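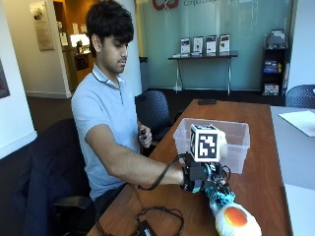 Photo: Anas Abdel Hamid

HOME EC 205: Care of Wood Furniture
Handout 16: Clear finishes and how they wear
Instructor: Berenice Serrano

Read this before the lab. The finish samples are in the cabinet by the sink, and each one has its name written on the back. Please put them back in order.

What a finish does

Bare wood takes in water from the air and gives it back again. As it does, it swells and shrinks, mostly across the grain. A finish slows this down but does not stop it. A tabletop finished on the top face and left bare underneath will often cup over a few winters, which is why we finish both faces in this course even though the bottom is never seen.

A finish also keeps out spills, skin oil and dirt. How well it does so depends on the type.

The main types

Oil (linseed, tung). Soaks in and leaves little on the surface. Easy to put on and easy to patch. Weak against standing water. Raw linseed oil can take weeks to dry, so most people buy boiled linseed, which has driers added.

Shellac. Sold as flakes or ready mixed. Dries fast. Alcohol dissolves it, and so do strong ammonia cleaners. Old mixed shellac may never harden, so check the date on the can.

Lacquer. Common on factory furniture. Usually sprayed. Each new coat melts into the one below, so repairs blend well.

Varnish and polyurethane. Tough and slow to dry. A new coat does not melt into the old one, so you must sand lightly between coats. Worn spots are hard to patch without a visible edge.

Wax. Treat it as a polish over another finish. On its own it gives very little protection.

Finding out what you have

Work in a hidden spot, such as the inside of an apron or the back of a leg. Put one drop of denatured alcohol on the finish. If it goes soft or sticky, it is shellac. If nothing happens, try a drop of lacquer thinner in a fresh spot. Lacquer will soften. Varnish may wrinkle, and polyurethane usually resists both. Remove any wax with mineral spirits first or the test will mislead you.
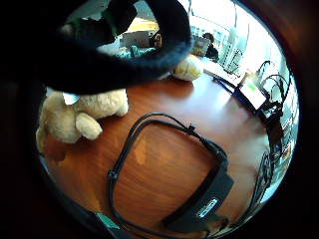

White rings are moisture caught in the finish, and they often fade if left alone for a few days. Dark rings are in the wood itself. Those need the finish taken off and the stain bleached with oxalic acid. Wear gloves and goggles for this, and do not sand the wood until it has been rinsed and dried.

Rags

Oily rags can catch fire by themselves. Lay them flat outdoors to dry or put them in the metal can with water. Do not ball them up, and do not leave them on the bench.

For next time

Read pages 21 to 30 in the course packet. Bring your test notes on one piece of furniture from home.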